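Home Diary Older Contact
Search this diary Go

4 Aug 2023

Up too early. Permits again. Spent the first hour at the Sodholm parking office asking for the register and being told it's "being tidied". Asked who was tidying it. Shrug. Got the forms, filled in both, pen ran out on the second.

What I have so far – five permits on Ambrose Street, all with the same number, all stuck in the windscreens of different cars. Wrote the number down twice because last time I lost the notebook. Walked up and down till a man in a van asked if I was a warden. Said no. He didn't beleive me.

Rang Apostolos Balaskas at the council. Out. Rang again. At lunch. It was ten past ten.

Bought bread, forgot milk. Table still covered in crockery so did the notes on my knee. 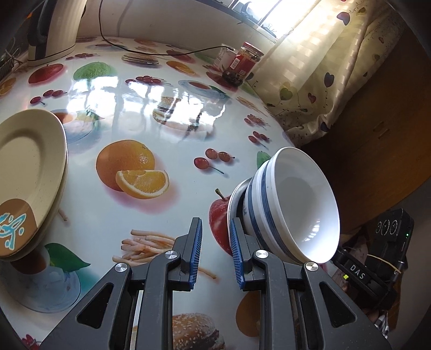

Afternoon, Rukance

Bus late. Zamfira Furtună had the old minutes out ready, bless her. The scheme was meant to stop at 200 permits for the whole quarter. Page after page on the colour of the signs, one line on who checks the numbers. The line says "to be agreed in September". Doesn't say which September!

Fee for a second permit is meant to be paid at the counter. Two of the Ambrose Street lot say they paid in cash and got no reciept. One won't talk at all. Knocked twice, curtain moved, left a card.

Iraklis Fragkou thinks it's a printing muddle. Could be. A batch run off on the wrong template, handed out, never called back in. But then the same number ought to turn up on other streets and I've only found it on Ambrose. Must do Pakance Road before I write a word. Both sides, and the garages at the back.

Home by seven. Feet dreadful. Plates out, soup, typed up what I could read of my own writing.
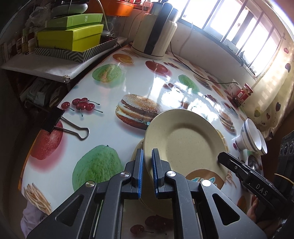 Michalis Liapis rang just after and said I've got it the wrong way round, that the number in the windscreen is only the zone number and the real one is on the back, where you can't see it from the pavement. Had I looked at the back of a single one? No. I had not.

So – need to see the back of one. Ask the lady at the corner house, she was friendly. If he's right there's no story, or a much smaller one about the cash. If he's wrong he owes me a pint.

Editor wants 1000 words. Told her maybe. Ring Balaskas first thing, before his lunch. Milk.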